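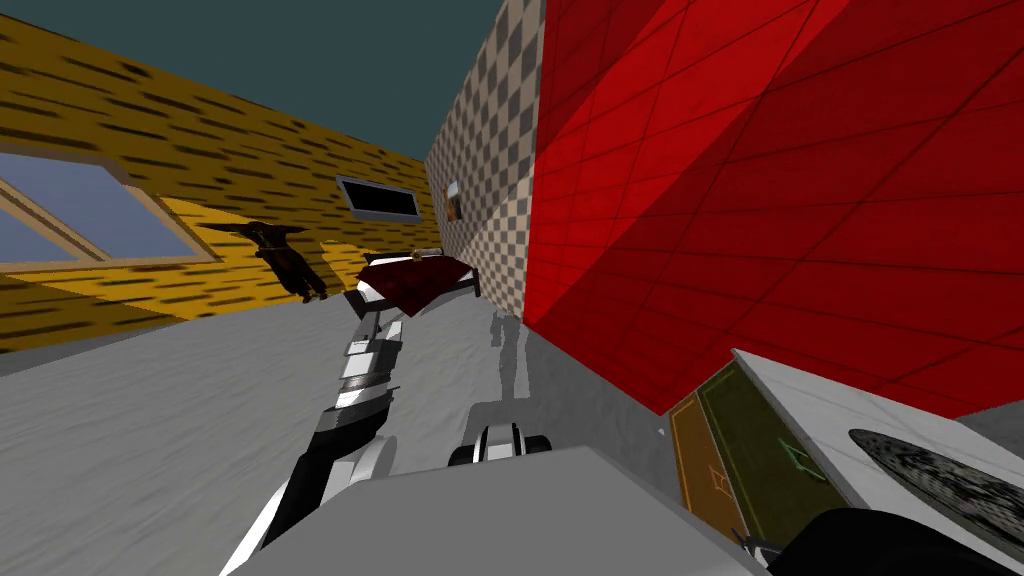
I finally walked the old towpath from Jostgate to Homcombe in February, and I came home with muddy knees and a notebook full of scribbles! Eleven plaques in one morning, if you count the two bolted to the same gatepost (I do).

My favorite is the ferry stone at Nellgate. It sits low in the grass behind the bus shelter, so I had to crouch to read it. The text says the ferry carried mail, hens and one piano across the river, 300 yards from bank to bank, until the footbridge opened. One piano! I want to know everything about that piano. Whose was it? Did it need retuning?

The stone also says the crossing took a fare of 2 cents, and a smaller line underneath adds "sheep by arrangement."
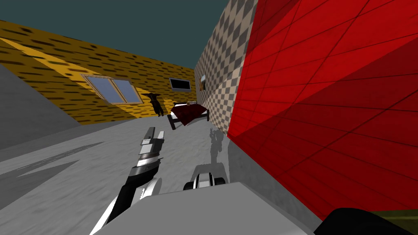

Brick is the big thing once you get past Nellgate. The whole east side of the lane belonged to the Fiadzo works, and the marker there says 300 people were on the payroll in its best years. They made a yellow brick that I love, a strong mustard with short dark streaks in it, like the long yellow wall up there, and you still spot it in garden walls and chimneys all the way to Homcombe. Red tile turns up too, mostly on old storefronts, and it looks terrific when the sun gets on it.

The Fiadzo marker itself is easy to miss. Look for the loading dock, then go left of the steps.

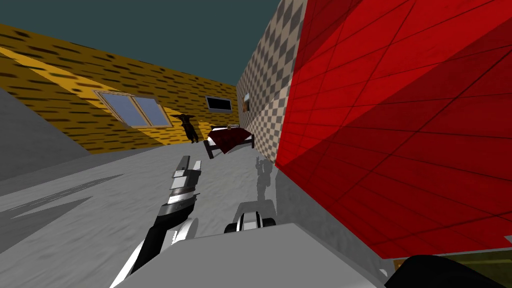 After the brickworks the path climbs a little and you reach the milepost, which gives 152 miles to the coast. I met Inna Panasiuk up there, scrubbing lichen off the numbers with a toothbrush. She has been mapping every marker in the valley and she knew of four I had walked right past, including one on the back of the feed store. So I'm going again, obviously. If you know any plaques north of Homcombe, please leave me a comment, especially if they mention pianos.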